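Chapter 7
Working Alongside the Machine

Learning aims

By the end of this chapter you should be able to:
explain the difference between a job and a task, and say why the difference matters when a workplace is automated;
describe the kinds of work that appear when a robot is introduced, as well as the kinds that shrink;
discuss how supervision, training and pay may need to change;
assess a consultation plan from the point of view of the staff affected by it.

Key terms: task, job, handover, stoppage, standing by, job redesign, consultation

7.1 The case of Danham

Danham is a catering supply firm that washes, sorts and packs reusable tableware for canteens and public events. For most of its history the sorting was done by hand. Staff stood at long tables, took cups and plates from the washing line, checked them, and set them out for packing. The work was steady and easy to learn. It was also hard on the wrists and shoulders, and staff turnover was high.

In August the firm began to prepare part of this work for automation. The management did not start with the whole line. It chose a single task, the handling of cups on a table, and asked a small group of existing staff to work on it with an outside supplier, Iserov. Two members of the group, Mei Castellanos and Taner Bozkurt, had been sorters for many years. Neither had worked with robots before.

The first surprise for the group was how much of their own work had never been written down. The job sheet for a sorter contained one line on cups: "Check and place." When Mr Bozkurt was asked to explain the task in full, he filled two pages. He wrote that a tall cup should be held by its side and kept clear of its neighbours, that a cup near the front of the table should be dealt with before it is knocked, and that a good sorter looks at the next cup while the hand is still on the last one. All of this had been learned by practice and passed on by word of mouth.

The supplier used these notes when it set out the task for a robot with two arms. The arms work from the left and right of the table, so that a cup on either side can be reached without crossing over. A member of staff stands by during the work.

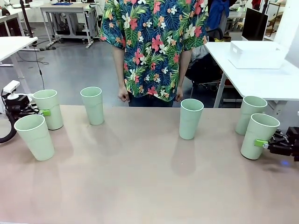 7.2 Jobs and tasks

A job is the full set of duties for which a person is employed. A task is one piece of that work, with a beginning and an end. Public discussion of automation often speaks of jobs, but machines are nearly always brought in to carry out tasks. A job may contain many tasks, and only a few of them may be suited to a machine at any given time.

At Danham, the sorter's job was found to contain five main tasks: unloading, checking, placing, packing and recording. Placing was the task chosen for the robot. Checking was left with the staff, as the management judged that an experienced sorter would notice a hairline crack or a stain more reliably. The job therefore continued, but its balance altered. Sorters spent less of the shift moving cups and more of it looking at them.

Such a change can be welcome or unwelcome. Ms Castellanos reported that her shoulders were less tired at the end of the day. She also reported that a full shift of checking was harder on her concentration, and that she missed the variety of the older routine. Both statements should be taken seriously. A reduction in physical strain does not by itself show that a job has improved.

7.3 Standing by

When a robot takes over a task, a person is often asked to stand by. This expression covers a wide range of duties, and employers are not always clear about what they mean by it. The person may be expected to watch for stoppages, to supply fresh items, to correct errors, or to decide when the machine should be switched off.

Standing by can look like idleness to a visitor – and sometimes to a manager. It is, however, a demanding form of work. Attention is difficult to keep up when little is required of the hands. At Danham, the staff representative, Guðlaug Østergaard, asked that no one should stand by for longer than 30 minutes without a change of duty. The management agreed to this, and the rule was added to the shift plan.

A second question concerned authority. Under the first draft of the plan, a sorter who wished to stop the robot had to call a supervisor. The staff objected that a person who is responsible for a machine must also be free to stop it. The draft was changed, and any trained member of staff may now stop the work and record the reason afterwards.

Points for discussion

Mr Bozkurt's notes were used by the supplier to set out the task. Should Danham have paid him for them separately? Give reasons on both sides.

Consider a job that you have done or have seen done. Write down its main tasks, and then choose one of them and describe it fully enough for a newcomer to follow. Which parts were hardest to put into words?

Section 7.4 turns to training, and compares the arrangements at Danham with those of a larger employer, Nishimura.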